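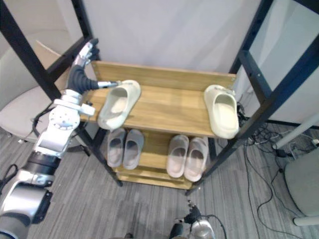

April, heading works, Dravulex drainage tunnel

Start 5.40 am. Face at ring 24 after night shift. Gijs Verbruggen had the handover sheet half filled in, so I went back through the grout tickets with him before he left. Annulus volumes are fine up to ring 21. Ring 22 took a lot more than it should have and nobody wrote down whether they stopped on pressure or on volume. I've marked it as a query. If it was on volume we need to go back and proof grout from the crown ports.

Ground: still the stiff grey clay in the invert, with the sandy band coming down from the crown. It was at shoulder height on the left side at ring 20 and has dropped since. Damp, no running water. Took two bag samples from the band and one from the clay. Labelled and in the crate by the door. They go to the Hollex lab on the next run, particle size and Atterbergs only. Don't let them talk us into a triaxial on bag samples again.

Old sewer: the brick one on the council drawings is dated 1927 and nobody has had eyes on it at our crossing point. The drawing gives an invert level but no datum. I tried it against the two datums in use back then and one of them puts the sewer 11 m above our crown, which I could live with. The other is a good deal tighter. Rang the council records office and left a message. Until they come back to us I am treating the tighter one as correct. Mahmoud shaft is the nearest place we could get a level into the sewer through the old manhole, if it comes to that. It would need a confined space permit and traffic control on the kerb lane, so allow a few days. 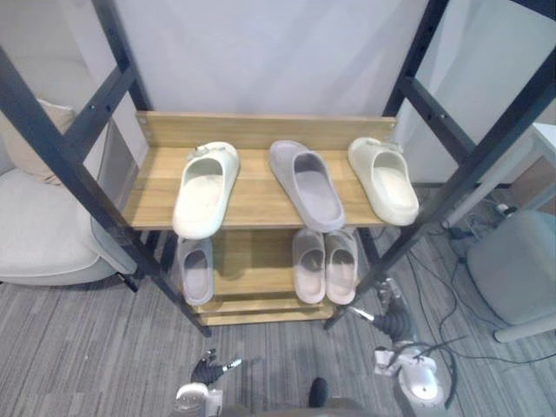

Settlement points: read the Komix array at 7.15 and again at 1.30 pm. Point 5 is showing more movement than its neighbours on both sides. Went up and had a look. The stud is in the edge of a driveway slab and the slab rocks when you stand on it, so I don't believe the reading. Will put a new stud in the kerb beside it and run the two together for a week before dropping the old one. Everything else is inside the green trigger.

Face pressure: dropped the set point slightly for the morning pushes to see if the screw would run steadier. It didn't make much difference. Torque came down a touch but the muck was stiffer and the belt scraper clogged twice. Put it back to the original value after lunch. With the sewer question open I'd sooner carry the extra pressure anyway. Foam ratio left alone. Changing both in one shift tells us nothing.

Segment damage: corner spall on the key of ring 23, left side, small, gasket not exposed. Photographed by the shift engineer and on the repair list. The ram shoe on that side looks out of square. Fitters to check the pads at the next maintenance stop.

To do
Ring 22 grout query, chase night shift
New stud at point 5
Records office, ring again in the morning if no answer
Ask for the spare piezometer cable, the one in the store has a crushed connector
Level book two is nearly full, order another

Finished 4.20 pm. Face at ring 27, build complete, grouting on the last ring still going when I left.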